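4 min read

3. The box, the booth and why I stopped trusting labels

I should say up front that I like control panels far more than is reasonable, and that this section is where it shows. The rest of the paper deals with how people read a panel they've never met before. Here I want to talk about the thing itself, and the plain white space we put it in.

The box came out of a string of arguments with Kane Henare over what counts as an "ordinary" control. Kane wanted only parts you'd find around a house. I wanted patch cables, having spent a good part of my twenties plugging them into the wrong holes (I still do). We ended up with both, set out along one long body: push buttons at one end, toggle switches in the middle, and a big rotary dial at the other end with the cables crowding in behind it. I wouldn't call it pretty, but people's hands go to it right away – and that was what we were after!

The booth took longer than I'd like to admit. Our first one was in an office with a patterned carpet and a window, and people kept telling us about the carpet. So we went white, floor and walls both. Leonor Simões, who has much better eyes than I do, pushed for soft, even light with no hard shadows near the corners. She was right, and the comments about the surroundings pretty much dried up.

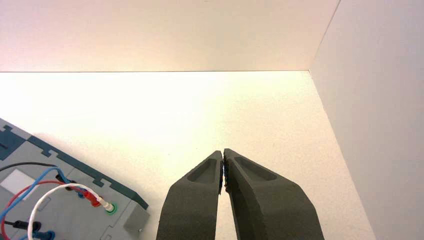
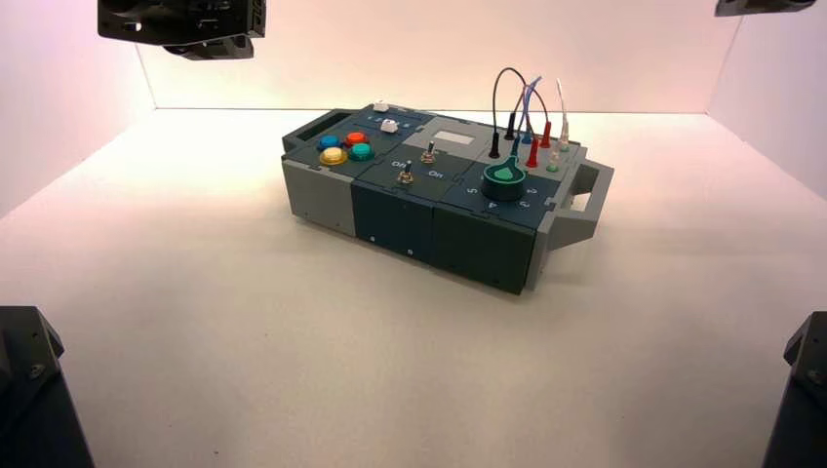 Figure 3. The white booth. The task box, with its buttons, toggles, dial and patch cables, is in the second picture.

Porto, August

Now, the labels. One toggle in the middle section has "Off" printed to its left and "On" to its right, and I was sure this would be the dullest control on the whole box. Of the 56 people who sat down with it, 47 went for a different control first. When we asked why, a lot of them said the words made it feel like the power switch and they didn't want to break anything. I had never once thought of that. I'd put the words there to be friendly!

The buttons got the opposite treatment. They're blue, red-orange, yellow and teal-green, bunched up close together in a square, and people pressed them as if they were already in the middle of a game. Thanakorn Ratanaporn, who ran most of the sessions, noticed that talkative people slowed down a lot once they moved on to the dial. It has numbers printed around it, and numbers seem to make folks want a plan. One person sat and thought for 70 seconds before turning it at all.

The patch cables split the group cleanly. If you'd ever owned a synth or worked a sound desk, you reached over and started pulling plugs. Everyone else treated them like somebody's hairdo – look, don't touch. We have more than 2000 logged touches in all, and the cables account for a thin slice of them, nearly all from the same handful of people. I don't want to lean on that too hard, and Section 5 goes through the numbers properly.

If I built the box again I'd keep the dial just as it is and lose the words on the toggle, or else print them on every control so that one doesn't look special. Kane disagrees, and his reasons are in the appendix.

Comments (3)

Jeanie Tennant
The bit about the power switch is so true. My mother won't touch anything with "Off" written on it. Did you try it with the label on the other side?

Custódio Vieira
Enjoyed this section more than the stats, sorry. I'd have gone for the cables first, no question. Is there a parts list anywhere?

Thanakorn Ratanaporn
@Custódio it's in the appendix, after Kane's complaints. @Jeanie no, but I'd like to.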